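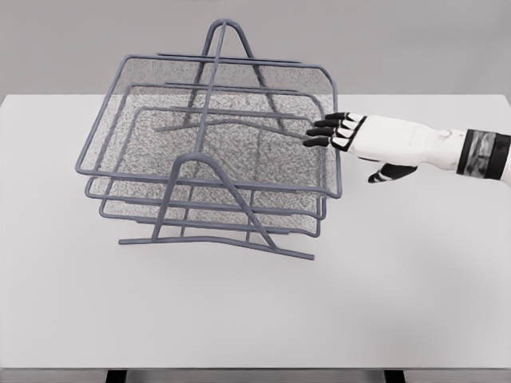 Parkanden Dried Herbs: Frequently Asked Questions

Storage, substitution and recipe questions. For order status, use the form on the Contact page.

How much dried herb replaces fresh?

Use one part dried for three parts fresh, by volume. One tablespoon of chopped fresh oregano becomes one teaspoon dried. The ratio applies to whole-leaf products. For ground herbs, start with half the dried amount and adjust after tasting.

Does the ratio work for every herb?

No. Rosemary and bay stay strong after drying, so start at one part dried to four parts fresh. Chives, parsley and chervil lose most of their flavor. Use fresh where they are the main seasoning.

When should dried herbs go in?

Thyme, oregano, savory and bay can go in at the start of a simmer. Basil, mint and dill should go in during the last 11 minutes. In cold dressings, mix the herbs with the vinegar or lemon juice first, let stand, then add the oil.

What is in the Plevier blend?

Thyme, savory, marjoram, tarragon and a small amount of lavender. No salt, sugar or anti-caking agent. The lavender was reduced in the current version. Jars from the older version have a green cap.

What is in the Demirtaş blend?

Dried mint, oregano, sumac and Aleppo-type pepper. The sumac is processed with salt, so the blend is not salt-free. Taste the dish before adding more.

Why do the recipes give weights in grams?

Leaf size varies from batch to batch, and a teaspoon of coarse mint weighs less than a teaspoon of fine mint. Where both units are given, follow the weight. Spoon measures in the recipes are level.

My scale does not register 2 grams. What should I do?

Many kitchen scales ignore very small loads. Put a cup on the scale, weigh out a larger amount, and divide it by eye. The spoon measure is also close enough for soups and braises.

How long do the jars keep?

Whole-leaf herbs keep their flavor for 27 months from packing if the jar is closed and stored away from light and the stove. Ground products keep for a shorter time; go by the date on the base. To check an open jar, rub a pinch between your fingers. If there is little smell, replace it.

Can herbs be kept in the freezer?

Dried herbs gain nothing from it, and moisture condenses in the jar each time it is opened. Fresh herbs freeze well chopped and covered with oil or water in an ice cube tray. Keep oil cubes frozen until use.

Which products are in the Vesanon range?

Vesanon is the large-pack line for restaurants. The standard bag is 316 grams. The contents are the same as in the jars. Once open, move the contents to an airtight container. The bag does not reseal.

Can I make the herb butter with salted butter?

Yes. Leave out the added salt and keep the other quantities the same.

Are the recipes tested with fresh or dried herbs?

Dried, unless the ingredient list says "fresh." Recipes posted before July used either, and are being relabeled as they are retested.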